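April, past 11 at night

Train to Kimgate was late again so missed the first half of the talk. Rozália saved me a seat tho. Walked back along the canal after, cold, my good shoes are ruined. She thinks I should take the Vesari job. I don't know. More than 46 miles each way and the rent there – no.

Bank says 1220 left until the end of the month. Dentist wants 183 of that. Fine.

Called Mom. She's planting beans already, too early, told her so, she didn't listen. Dad's knee the same.

Abdelkrim wants the chapter by noon tomorrow and I've got 12 pages, maybe four of them any good. The bit about the ferry is dead on the page. Cut it? Rozália liked it. Ugh.

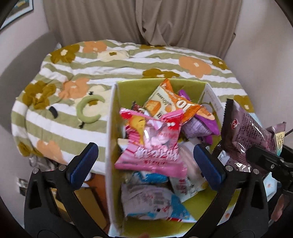
Must remeber to ring the landlord about the boiler, it's banging again. And stamps. Going to read ten minutes of the Kirico book and then lights out, alarm at six.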